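Section 6. Recording Demonstrations by Remote Control

Read this before you put on the hand controllers. Section 5 covers mounting the arms and homing them. If the arms have not been homed since the last power-up, go back and do that.

6.1 What this section will and won't get you

The Stundura brochure says the system "learns from you." Treat that sentence with care. The software stores what the arms did and what the head camera saw while you drove them, and fits a model to it. If you fumble, it stores the fumble. If you drove every run the same way, do not expect it to cope with anything else. We have used it long enough to be fond of it in places, and we still would not leave it alone with anything breakable.

This guide was written by the people who run the two-arm bench at Flindmont. Where our advice differs from the Stundura manual, we say so, and you can make up your own mind.

6.2 Before you record

1. Clear the table of anything that isn't part of the task. Cups, pens and spare screws all end up in the data.
2. Turn off any lamp you won't have on during the test. Changing light between recording and testing cost Dilani Pathirana most of an April.
3. Check that the stop button is within reach of your foot or of a second person. Press it once and make sure both arms hold still.
4. Open the Ganska recorder and start a new set. Give it a name that says what the task is. "Test2_final_new" is not a name.
5. Set the run limit to 300. The factory setting is higher, and we have seen no good come of it. The recorder slows down and starts dropping camera pictures without telling you.

CAUTION: The arms follow your hands as soon as the triggers are squeezed. Put the controllers in line with the grippers first. A mismatch makes the arm jump.

6.3 The sorting task

Start with a pick-and-place task using a tray and a few toy animals. It is dull, and dull is what you want for a first set.

1. Set the tray between the two arms and put the toys on the table within reach of both.
2. Squeeze both triggers lightly and move each arm a short way to get the feel of the delay.
3. Pick up one toy, carry it over the rim, and lower it before you let go.
4. Repeat until the toys are in the tray.
5. Bring both arms back to rest and press Save.

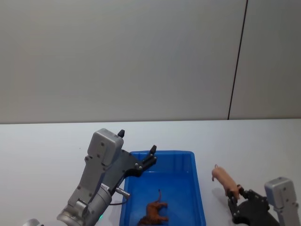
Grip placement is where most first sets go wrong. People grab whatever part of the toy is nearest and hope the model will sort it out later. It won't, or at least it never has for us. Choose how you want each toy held and stay with it for the whole set. The right gripper has the pink pig by the rear, just outside the blue tray, and that's a fair grip if you do it every time. If you hold it by the rear in one run and by the snout in the next, you have taught two tasks and will probably get neither. Thilini Kodikara disagrees with me on this and likes to mix grips from the start. Her sets are twice the length of mine. You may be more patient than I am.

Note: Keep the idle arm open and out of the other arm's path. "Idle" does not mean unrecorded. Every small twitch of your resting hand goes into the file, and the model will copy twitches with great loyalty.

Note: A toy that lands on its side in the tray is still a good run unless your task says it must stand up. Decide this before the first run and write it in the set notes.

6.4 Mistakes during a run

The Stundura manual tells you to keep every run, including the bad ones, on the grounds that the model learns to recover. We tried that. What ours learned was to drop the toy first and recover afterward.

Our rule is simpler:

- If you miss the toy and correct in one smooth move, keep the run.
- If you knock the tray, stop and discard.
- If you paused to think, discard. The model can't tell thinking from doing nothing.
- If somebody's sleeve came into view of the head camera, discard.

To discard a run, hold the left thumb button until the recorder beeps. A short press saves it. Yes, this is the wrong way around. Rizwan Pramanik reported it to the supplier and was told it was a preference.

6.5 Moving an arm by hand

You can also teach by taking hold of the arm itself and pushing it through the motion. The menu calls this Guide mode.

1. Stop the recorder.
2. Choose Guide and pick one arm. Never pick both.
3. Support the arm at the wrist before you confirm. It goes slack when the brakes let go.
4. Move it slowly through the task.
5. Confirm Hold before you take your hand away.

CAUTION: Keep fingers clear of the gripper fingertips. They can still close in Guide mode.

Guide mode feels more natural, and visitors love it. For training we have mostly given it up. Your own arms and shoulders fill the camera's view, and they won't be there when the robot has to work alone. Use it for setting rest positions and leave it at that.

6.6 Checking the set

1. Play back 6 runs picked at random. Do not pick the ones you remember as good.
2. Watch for frozen video, a gripper that closes late, and any run that ends before the arms are at rest.
3. If 3 or more of them are bad, throw out the set and record again. Trimming takes longer than you think.
4. Copy the set to the Rathnayake drive and check the file count at both ends.

Our first usable sorting set came to 257 runs after discards. I mention the number because new users always ask for one. I would not read much into it. Bheki Msimang got a working model from far fewer, and when he moved the tray a hand's width to the left, it placed the toys very neatly on the bare table where the tray used to be.

6.7 Before you report that it works

Test with the toys in places you did not use during recording. Then have someone else lay them out while you look away. Write down every try, including the ones where "it nearly had it." Nearly goes in the failure column.

Section last revised 10/8/18. Send corrections to Dinesh Pathirana, who keeps the master copy. Section 7 covers training settings.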